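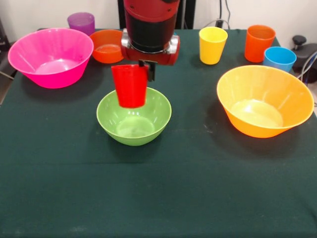 1 Feb 2023

Got the plastic bowls and cups out of the closet this morning and put them on the green cloth to see what we really have. I have been putting this off since December, when we came back from Ninbridge with everything in two grocery bags and I shoved the bags behind the vacuum cleaner.

The lunch is for Azadeh Heydari's mother, who turns 80 this month. Azadeh wants it simple. Rice, two stews, yogurt, a lot of herbs, fruit after. She was going to rent dishes from Arabzadeh, but they want a 200 dollar deposit and you have to bring everything back before ten the next day, so I said to use ours. I said it before I had looked in the bags.

They are better than I remembered. The pink bowl will do for salad. The big yellow one, the kind that goes orange toward the bottom, is deep enough for fruit, and I think oranges and grapes would look nice in it. The lime green one is for bread if I put a napkin in first. The orange-red bowl is small and I want it for the yogurt, though Azadeh says yogurt should be in glass. I'm not going to argue. It can hold radishes.

The cups are all one shape and every one a different color, or close to it: red, yellow, orange, light blue, purple. I like the purple best because you can see a little light through it. I had thought of them as children's cups, but they are a normal size and the grandchildren will fight over them in any case. The grownups can have the glasses from the kitchen cabinet. I will need more cups than this. Kisteo sells a sleeve of 50 paper ones and I may just get those and keep the plastic ones for the kids' table.

The cloth has specks on it. I shook it out on the back steps yesterday and there are still some. Lint, I suppose, from being folded up with the towels. I went over part of it with tape and gave up. It also needs ironing, but the creases are faint and I think most of them will go if it stays spread out for a few days. The green is darker than I wanted when I bought it. With the bright bowls on it I don't mind so much. White would show every drop of stew, and there will be stew.

Called Azadeh at noon. She has changed the number of guests again. She asked if we could fit the long table from her garage in here, and I measured, and we can if the armchair goes in the bedroom and people on the window side don't need to get up. She is also worried about parking. I told her to have them use the lot behind the Cemen office, which is empty on weekends, and walk up. It's 3 minutes, less if you cut past the mailboxes.

We went over the shopping. Two kinds of rice, because her mother only likes the one and it costs too much to make for everybody. Dried limes, which I have. Parsley, mint, tarragon if there is any. The cake is her cousin's job. I'm supposed to remind the cousin and I don't have her number, so I have to call Azadeh back for that.

Spent the afternoon on the closet itself, now that the bags were out of it. Threw away a box of dried-up shoe polish and a lamp cord that goes to no lamp. Found the good serving spoons, which I had blamed my brother for. I owe him an apology or at least a phone call. Put the vacuum back and for once the door shuts.

My knee was bad on the stairs, better by evening. Took the trash down before supper so I wouldn't have to go later.

Ate leftover soup. Wrote out the place cards, got as far as the aunts, and stopped because I don't know how one of them spells her name. Gas bill came, just over 100 dollars, more than last time. I turned the heat down a little and put on the gray sweater.

Tomorrow: call the cousin, find out about the folding chairs, buy napkins. Yellow if they have them, otherwise plain white.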